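Home | Issues | Authors | Search
Print this article | E-mail this article

Household Textiles and Their Resting Places: Handling Soft Goods in Small Rooms
29 November 2018
By Notburga Frei

3. Fringed and bulky items
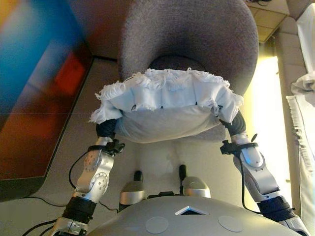 Figure 2. White fluffy fabric bundle with a loose fringe along the top edge, held just above a round grey upholstered stool.

The items dealt with in the previous section were flat, hemmed and of even thickness. Such items can be folded by edge alignment, and the result may be judged by how far the corners depart from one another. Fringed and bulky items cannot be judged in the same way. The edge of a fringed piece is not a line but a band of loose threads, and any measurement taken from it depends on how those threads happen to lie.

Figure 2 illustrates the difficulty. The bundle is roughly rectangular and pillow-like, and it is held by its two ends, which curl outward at the points where they are gripped. The white threads of the fringe are bunched along the top edge. A row of small black stitch marks runs across the middle. We found marks of this kind more useful than the fringe as a reference for alignment, as stitching keeps its position in the cloth while loose threads do not.

3.1 Choice of resting surface

In small rooms the surface nearest to hand is seldom a table. In the Gorton survey, carried out in September, we recorded 691 occasions on which a soft item was put down between uses. Low seats without backs were grouped as one class, and upholstered and hard seats were kept apart within it. Upholstered seats offer more friction, and a bulky item placed on one tends to stay where it is put. Their drawback is size. A bundle wider than the seat will overhang it on one or both sides, and the overhanging part then pulls on the remainder.

A round seat adds a further complication. On a square seat the front edge provides a guide, and an item can be set parallel to it by eye. A round seat has no such edge. We therefore define the placement error on round seats by the distance between the centre of the item and the centre of the seat, and leave out the angle altogether. The angle is retained for the square seats in the Trateo and Vanano ranges.

3.2 Grip and shape

Two grips were compared. In the end grip, the item is held at opposite sides and the middle is left unsupported, as in Figure 2. In the under grip, the item is carried from beneath. The end grip leaves the underside free, so that it may be lowered directly on to the seat. It also draws material towards the ends, and thick pile fabrics are slow to recover their shape afterwards. The under grip keeps the shape better - particularly with filled items - but the hands must then be withdrawn from between the item and the seat.

For the comparison, 26 items were each lowered on to a seat with both grips. Items heavier than 400 grams were excluded, following Margaritis. Fringed items were scored separately and the fringe itself was disregarded when the outline was traced. Where stitching was present, the outline was checked against it a second time.

The outlines were traced from directly overhead after the item had been released. No smoothing by hand was allowed before tracing. The scores for filled items are given in the next section, together with those for throws and blankets.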